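For our media class project, Floor Wuyts and I looked at how small companies use their business pages on social networks. We picked 36 local firms and read six weeks of posts from each. That's a lot of "we're hiring" banners!

I figured the big ones would win easily. Jacobs posts every morning and has a whole team for it, but the replies were mostly from its own staff (we checked the profiles, which took forever).
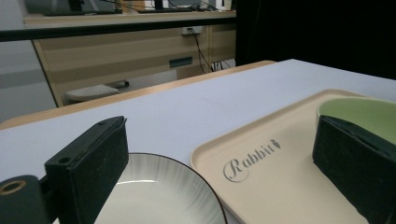

Gellcombe, on the other hand, has one person doing it after lunch, and she answers everybody. One post about a summer internship got 22 comments – more than Jacobs got in all of December. Floor thinks the timing helped, and I think it was the replies.

We also sent a survey to 200 students, and I wish we'd made it shorter. Most people quit at the page about job alerts, so we left that part out of our charts.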